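### 4.2 The sorting table

Most of what has been written on tidying treats it as a problem of storage. Buy more boxes, the argument goes, and the mess will find its way into them. Our own position, set out in Section 2, is that people seldom lack boxes. They lack any agreement about what the boxes are for. The sorting table was our attempt to study that disagreement on a small scale, using objects that carry no great emotional weight -- or so we supposed when we chose toys.

The Iltberg sessions used a tray of mixed playthings and household odds and ends, set on a cloth-covered table beside a column of coloured boxes, each with a round hole in the top. The boxes bore no labels. This was the one firm rule of the design, and the one to which participants objected most. In the earlier Clargate pilot we had labelled the boxes by material, and everybody sorted by material, and we learned that adults can read. Removing the labels brought the disagreement back at once.

Three broad habits showed themselves. The first we call sorting by kin: balls go with balls, blocks with blocks, and creatures with creatures. It is quick at the start and slow at the end. A globe printed on a ball is both a ball and a globe, and people who had dealt briskly with everything else would hold it over one hole and then another with real unease. The second habit is sorting by colour, encouraged, we admit, by the boxes themselves. A pink box invites pink things. It has very little to say about a football, and colour sorters tended to finish with a large remainder that they described as "the rest" and regarded as our fault. The third habit is sorting by use, where an object goes to the place it would be wanted next. This produced the most sensible boxes and the longest explanations.

Hardly anybody kept to one habit throughout. The usual pattern was to begin with kin, turn to colour when the easy pairs ran out, and fall back on use to justify whatever had been done with the towel. We coded a change of habit whenever two objects in succession were placed on grounds that could not be made to agree. Two coders worked separately from the session notes and then met to settle their differences, a process that took longer than the sessions and was in many ways a repeat of the experiment.

The remainder deserves a word of its own. Boateng's term for it, "the honest pile", has been widely borrowed, though we prefer the plainer "leftovers". In all but six sessions there were leftovers, and their contents were strikingly stable. Soft things were nearly always among them. A cloth can be folded, draped, rolled or pushed through a hole, and each of these feels like a different decision. A ball asks only to be dropped. We suspect that much of what passes for untidiness in ordinary homes is simply fabric waiting for someone to make up their mind.

The tins were the other regular offenders. Participants were divided on whether a toy can and a metal can belong together, and the division was sharper than anything we met over the balls. Those in favour pointed to the shape. Those against pointed out, with some heat, that one of them was a toy. Under the kin habit both sides are right, and we record a small amount of shouting.

The hole in the top of each box mattered more than we had planned for. Once something has gone through it, the contents are half hidden, and taking it out again means reaching in. Participants were told they might change their minds freely. Few did. Several remarked that an object "had gone now", as though posted. In the Prenix variant, where open crates replaced the boxes, rearranging was constant and sessions ran to some two hours before we called a halt. A lid, even one with a large hole in it, appears to act as a full stop.

We draw one practical point from this before turning to the household diaries in Section 4.3. Advice on tidying usually recommends open containers, so that everything can be seen. Our tables suggest that being able to see everything is an invitation to go on arguing about it. The diaries bear this out in part, though they raise a difficulty over airing cupboards, where the towels and the arguments are kept on the same shelf.

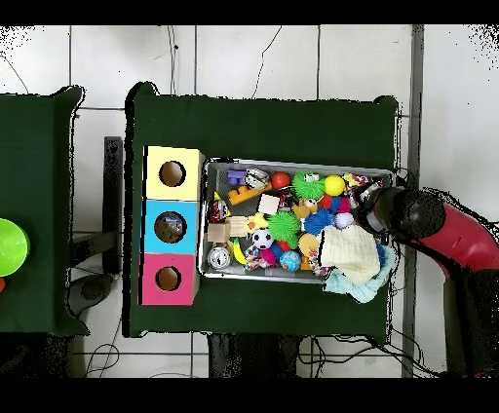
**Figure 2.** The sorting table with mixed objects in the tray and unlabelled boxes alongside.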